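Gisetley workshop notebook, student arm project
January 2021

Carrying on with the microwave task. The brief from the Paju club is still the same: door, dish, dial, in that order, and each part scored on its own. We have two runs per team at the final in June and no practice time on the day, so the start position has to be right before anything else.

Set the controller back to the Erkska defaults this morning and re-entered our own limits by hand. Old file kept as a backup on the bench laptop. Joint speed capped at 700 in the settings page. At 2000 the arm overshoots and then hunts, which costs more time than it saves.

Door stage first. The release is the round button under the lower knob, and it wants a straight push. Coming in at a slant uses up the travel on the surround. I have asked for the approach to be split into two moves, one to line up and one to press, with a short pause between them.
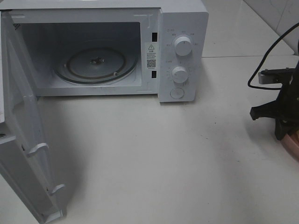

Door fully open, turntable ring in, no glass plate.

Leave the plate out until the dish stage is written. The coupler in the middle is a useful thing to aim at when checking the reach into the cavity, and there is less to break.

Contact tests next. The Vusero script logs motor current on both fingers, and we want a clear step in the log when a tip meets something solid. Keep the closing force on the low setting for these. Anyone repeating the test should write down the force setting beside the run number, as last term's sheets are no use without it.

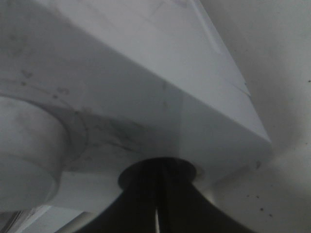
The threshold is still a guess. Too low and it trips on the arm's own movement, too high and it keeps pushing after it should have stopped. I would start low and raise it in small steps, with one person on the stop button throughout.

Also to do: new label for the spare power lead, tidy the cable loop at the wrist, copy the logs to the shared drive.

Homing check is to be done with the fingers open and nothing between them.

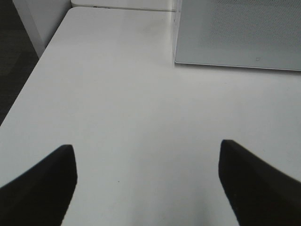 Do we need to home again after changing the speed cap?
Only if the controller has been restarted. A change on the settings page keeps the stored zero.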